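Clutter Sorting Data: Status for the March Issue
Stostthorpe Manipulation Group, March 19, 2018

Collection for the mixed-toy task resumed at the Stostthorpe bench after the December pause. The release going to Plultholm this month holds 2299 episodes, of which 1177 are new. Each episode is one pick from a full basket and one placement at the boxes, recorded from start to stop as joint positions, gripper width and synchronized video.

The object set was changed in this round. The earlier set was mostly rigid blocks, and the policy trained on it did poorly on anything that folded or squashed. The current set mixes hard pieces with cloths, soft balls and plush, and the basket is filled high enough that most items touch several others. Operators do not arrange the pile between episodes except to return what was taken out.
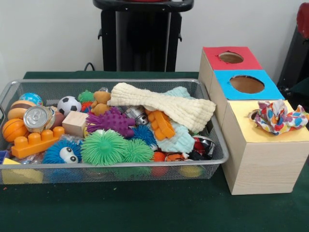
Basket and stepped boxes at the Stostthorpe bench, dotted cloth on the front box.

Demonstrations are given by hand guiding. The operator holds the arm at the cuff, moves it through the pick and releases it at the end of the placement. Gernel wrote the logging layer, which stores the guided path at the full control rate and a thinned copy for training. Use the thinned copy unless you are working on contact detection.

The head view is recorded along with the fixed view. It gives a better look down into the pile but loses part of the table whenever the forearm passes over it. We have kept those stretches in the data. A policy that reads the head view will meet the same blocking at run time, and masking it out in training made the placement error worse.
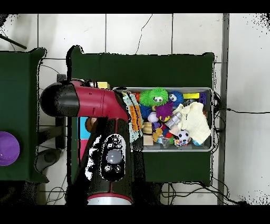

Head view: arm over the table, bin of toys to its right.

Cloths account for 435 of the new episodes. They are labeled separately, with one extra field for the grasp type (pinch or scoop) and one for whether the cloth was let go over an opening or beside it. Edge pinches are the most common and the least repeatable. The fingers often close on a fold that the fixed view can't resolve, and two grasps that look alike on video can differ a good deal in how the cloth hangs afterward.
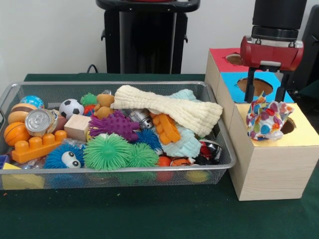 For this reason the gripper width trace should be read together with the video when cloth episodes are filtered. A trace that settles above the empty-close value is marked as held. We set 189 episodes aside where the trace and the video label disagreed. They are in a separate folder with both labels kept, and are left out of the default split.

The Fujimoto loader reads the new fields from version 3 on. Older versions skip them without a warning, so check before comparing results with the December numbers. The next round will keep the same boxes and change only the basket contents. Requests for particular objects should reach the group before the next issue closes.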